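**Packing floor meeting, Brovgate site – Dec 5, 2025**

Present: both packing shifts, maintenance, shift leads. The notes from the last meeting were accepted with one correction to the break times.

**1. Cracker station**

The arm on the tasting-box line has now run for four weeks. It is handling 392 trays a shift against a target of 1,000. Most of the lost time is in crackers that end up on edge against the clip at the end of the rail, and in crumbs on the tray and table. Packers said they are stopping to clear both and that this work is not in anyone's job sheet.
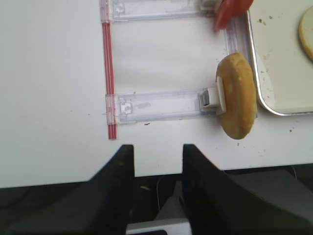 Maintenance wants a wipe-down every 40 minutes until the rail guides are changed. Packers agreed on condition that it counts as station time and does not come out of breaks. Leads accepted this.

**2. Jobs and shifts**

Hand packing on this line goes from six people to two in March. The other four move to Rarkora labeling at the same pay grade. Evening shift asked for that in writing – leads will post a letter by the time clock.

Several people said watching the arm is more tiring than packing. Rotation will be every two hours, starting Monday.

**3. Training**

Reset training is open to all packers, on paid time. Day shift goes first. Night shift objected to the order and the question was left open.

**4. Other**

Stop button at the Prendumis end is still hard to reach from a stool. Maintenance to move it.

Next meeting after the holiday shutdown, same room.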